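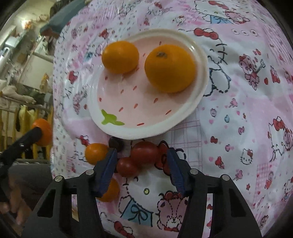
Leonora Abella told me last January that a patterned tablecloth is what people put down when they've given up on the food. I've been arguing with her in my head ever since, and tonight you get the results.

5 min read

Pause here. Let them look at the cloth. Someone will say "Hello Kitty" out loud; wait for it.

Opening point: this talk is called Table Manners for Small Fruit and it will not teach you to cook. If you came for cooking, Bralero runs a very good evening course and the parking is free.

Next, the plate. It's got up as a strawberry, pink in the middle with little red dashes for seeds, and it has been given oranges or their cousins to hold. I find that moving. (Don't explain. Move on.)

Then cherry tomatoes. Dark red ones and an orange one, down on the cloth among the bears and bows. The stylists' rule, which I learned at Bondum and have broken weekly, says a busy print wants plain food. Fine. How plain? A cherry tomato is a red dot. Put it on a cloth that already has cherries and hearts printed all over it and half your guests will try to pick up the fabric.

Ask the room: who owns a cloth they only use when certain relatives aren't coming? Hands up. Keep mine up longest.

The money bit. My linen tablecloth from Manalastas cost 79 dollars and has been on the table twice, both times under a second tablecloth. The wipeable cartoon one at home gets used every day and has survived beet soup. Read out the Ciltska care label if time allows. Skip the part on bleach, it got no laugh in rehearsal.

Practical stuff, quickly:
Round fruit rolls. Use a plate with a rim.
Keep citrus and tomatoes apart if anyone at the table is under six and has opinions.
Iron the cloth or don't, but do the whole thing.

Last slide is the seating plan. Take questions from the left side first, they had the bad chairs.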